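Mitteilung an die Nutzerinnen und Nutzer des Stimmgebers

Sehr geehrte Damen und Herren,

die Anstalt für Tonhöhen und Einsätze, Außenstelle Kurthorpe, bestätigt den Eingang von 400 Anfragen zum Verhalten der Anwendung »Sinden« in der Fassung vom April. Eine Einzelbeantwortung ist nach der Geschäftsordnung nicht vorgesehen. Die nachfolgenden Auskünfte ergehen daher an alle Chöre, denen eine Nutzungsberechtigung erteilt wurde, und gelten als zugestellt, sobald sie gelesen worden sind.

1. Zum Sachverhalt

Die Anwendung dient dazu, Sängerinnen und Sängern den Anfangston eines Stückes anzugeben. Nach Eingabe von Stimmlage und Tonart erklingt der gewünschte Ton für die Dauer von acht Sekunden. Weitere Leistungen waren weder beantragt noch bewilligt.

Seit der Aktualisierung gibt die Anwendung in den Abendstunden einen zweiten Ton an. Dieser folgt auf den ersten nach einer kurzen Pause, liegt in der Regel eine kleine Terz darunter und wird von den Betroffenen übereinstimmend als menschlich bezeichnet. Der Kirchenchor Kedeck teilte mit, man habe zunächst die zweite Altstimme im Verdacht gehabt. Die zweite Altstimme hat dies schriftlich zurückgewiesen und eine Entschuldigung verlangt, die ihr inzwischen vorliegt.

2. Zur Herkunft des zweiten Tones

Die mit der Prüfung beauftragte Werkstatt Naqvi hat sämtliche 700 in der Anwendung hinterlegten Töne abgehört. Der zweite Ton befindet sich nicht darunter. Er ließ sich auch nicht aufzeichnen: Auf allen Mitschnitten folgt dem ersten Ton die Stille des jeweiligen Raumes, in einem Falle unterbrochen durch das Umblättern einer Seite. Die Werkstatt hat ihre Rechnung gestellt und um Entbindung von weiteren Aufträgen gebeten. Der Bitte wurde entsprochen.

Im Archiv der Außenstelle fand sich bei dieser Gelegenheit ein Vorgang aus der Zeit, in der die Anfangstöne noch fernmündlich erteilt wurden. Damals versah eine Beamtin den Dienst am Apparat. Chöre aus dem gesamten Bezirk riefen vor der Probe an, nannten das Stück und erhielten den Ton, den sie mit dem Hörer in der Hand vorsang. Nach der Dienstanweisung hatte das Gespräch damit zu enden. Aus den Randvermerken ihrer Vorgesetzten geht hervor, dass sie sich daran nicht immer hielt. Sie sang gelegentlich den Anfang der Unterstimme mit, weil es ihr, wie sie zu Protokoll gab, unvollständig vorkam, einen Ton allein durch die Leitung zu schicken.

Sie wurde zweimal ermahnt. Eine dritte Ermahnung ist entworfen, jedoch nie abgesandt worden. Auf der Rückseite des Entwurfs stehen in anderer Handschrift vier Takte einer Melodie ohne Schlüssel und ohne Vorzeichen. Der Vorgang wurde geschlossen, als die Leitung abgeschaltet wurde.

3. Zu den Folgen

Die Außenstelle hat die Chöre gebeten, Beeinträchtigungen auf dem beigefügten Formblatt zu melden. Die Rückläufe ergeben kein einheitliches Bild. Einzelne Ensembles beanstanden, dass der zweite Ton den Sopran verunsichere. Andere haben begonnen, nach dem ersten Ton zu warten. In Kedeck wird die Probe seither im Dunkeln eröffnet, wofür eine Genehmigung nicht eingeholt wurde. Ein Männerchor, der seit längerem nur noch aus zwei Mitgliedern besteht, schreibt in das Feld »Art der Beeinträchtigung«, man sei jetzt wieder zu dritt.

Die Anstalt weist darauf hin, dass aus dem zweiten Ton kein Anspruch auf einen dritten erwächst.

4. Zum weiteren Vorgehen

Eine bereinigte Fassung der Anwendung lag zur Freigabe bereit. In der zuständigen Abteilung wurde sie am Abend vor der vorgesehenen Auslieferung ein letztes Mal geprüft. Der Prüfvermerk lautet im Auszug wie folgt:

»Eingabe: Altschlüssel, drei Kreuze. Ausgabe: ein Ton, Höhe korrekt, Dauer korrekt. Danach keine weitere Ausgabe. Die Prüfung wurde wiederholt. Danach keine weitere Ausgabe. Der Unterzeichnende blieb noch im Zimmer. Gegen 21 Uhr hat er den fehlenden Ton selbst ergänzt, um den Abstand zu kontrollieren. Es wurde geantwortet.«

Der Vermerk ist nicht unterschrieben. Die Abteilung hat erklärt, keiner ihrer Bediensteten sei zu dieser Zeit noch im Hause gewesen, und die Pforte hat dies bestätigt. Die Freigabe der bereinigten Fassung wurde daraufhin bis auf weiteres ausgesetzt. »Sinden« wird in der bestehenden Form fortgeführt.

Für den Betrieb gelten mit sofortiger Wirkung folgende Bestimmungen. Der erste Ton ist verbindlich. Der zweite Ton ist eine freiwillige Leistung, deren Urheber der Anstalt nicht bekannt gegeben werden muss. Bleibt er aus, so ist von Nachfragen abzusehen und die Probe in der üblichen Weise zu beginnen. Wird er gegeben, so ist er abzuwarten. Es ist nicht gestattet, währenddessen zu husten, mit Stühlen zu rücken oder das Gerät auszuschalten.

Die Nutzungsgebühr bleibt unverändert. Von einer Aufteilung auf beide Töne wird abgesehen.

5. Schlussbestimmung

Der oben genannte Vorgang aus dem Archiv wurde wieder geöffnet und um ein Blatt ergänzt. Es handelt sich um die Rücknahme der beiden Ermahnungen, ausgefertigt in doppelter Ausführung. Die eine Ausführung verbleibt bei den Akten. Für die andere war eine Zustellanschrift nicht zu ermitteln; sie wurde deshalb nach Dienstschluss im ehemaligen Fernsprechzimmer laut verlesen. Zur Bestätigung des Empfangs wurde eine Frist von acht Tagen gesetzt.

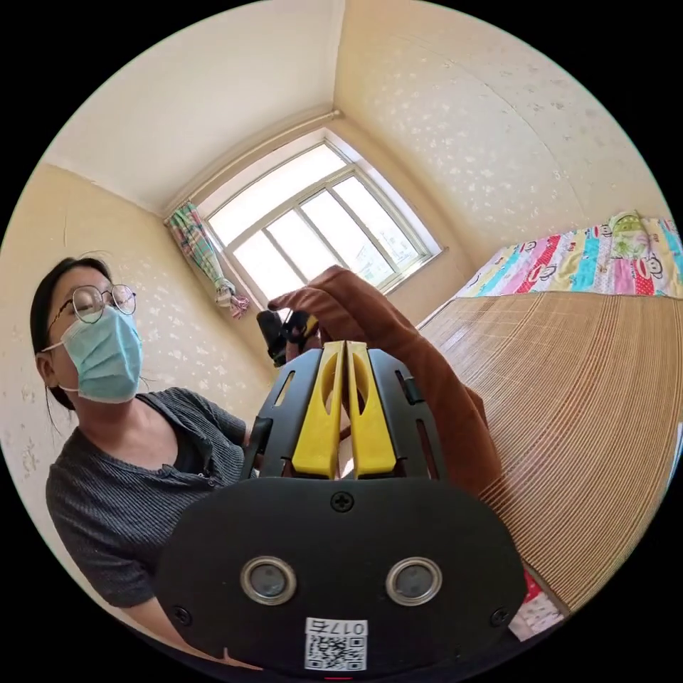 Die Bestätigung ging noch am selben Abend ein, eine kleine Terz unter der Stimme des Verlesenden, und wurde mit Eingangsstempel zu den Akten genommen.

Anstalt für Tonhöhen und Einsätze
Außenstelle Kurthorpe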